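Inventory at Plolamach

The assessor reached the Plolamach unit at six minutes past two with a clipboard and a tape measure. The estate consisted of 149 lots. Lot 30 was listed as "flowers, artificial, mixed," and the heirs disagreed about it.

Procedure for mixed lots was fixed. Clear a table, lay out the contents, grade each stem, bag it. Silk or polyester was judged by rubbing a petal between finger and thumb. The rate sheet from Rarberg gave one price for roses and a lower one for hydrangeas, with no line for loose foliage.

The assessor started with a blue hydrangea. Head full, petals firmly seated, leaf toothed and well fixed. The red roses could wait in the basket.
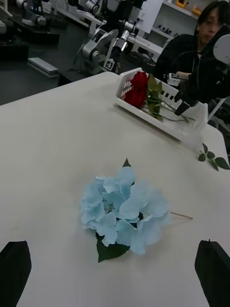
Grade two, the assessor wrote, and then stopped, pen on the paper. Their mother had kept a vase of the same blue on the landing in Plelport for 44 years. Dusting it was a Thursday job. A soft brush, head down, working from the outer petals in, and never water, which lifted the dye.

The form had a column for condition and a column for value. It had a narrow column for remarks, generally left blank. The assessor wrote "dusted regularly" in it, crossed this out as unverifiable, and wrote it again, smaller.

A loose sprig of leaves belonged to no stem in particular. Under the rules it was scrap. The assessor put it down on the table with the rest – it could be wired back on by anyone with pliers and a little patience – and telephoned the elder heir to ask how the lot should be divided, roses to one side and hydrangeas to the other, or by halves.
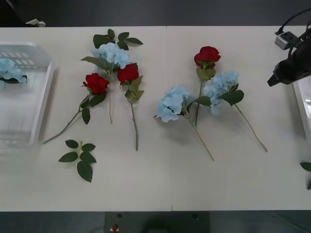
The elder heir said that halves would be fine, that the roses had always been the ugly ones, and was there any chance of keeping the leaves.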